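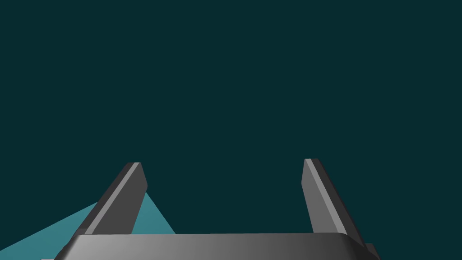

When should a gripper's fingers be realigned? At Drudari, every 1000 cycles, and after any change of finger pads.

The Curcombe cell is set up first in simulation. Mahsa Yazdani, who maintains it, opens the model gripper fully and compares its finger angles with those recorded at the last service. Only then is the cell stopped and locked out. The mounting screws are loosened, the fingers reset against a gauge, and the new offset entered in the log as item 3964.

Print this article
E-mail this article

Search Go

Related
Cable Wear at Nouri
Fastusura Revises Its Service Log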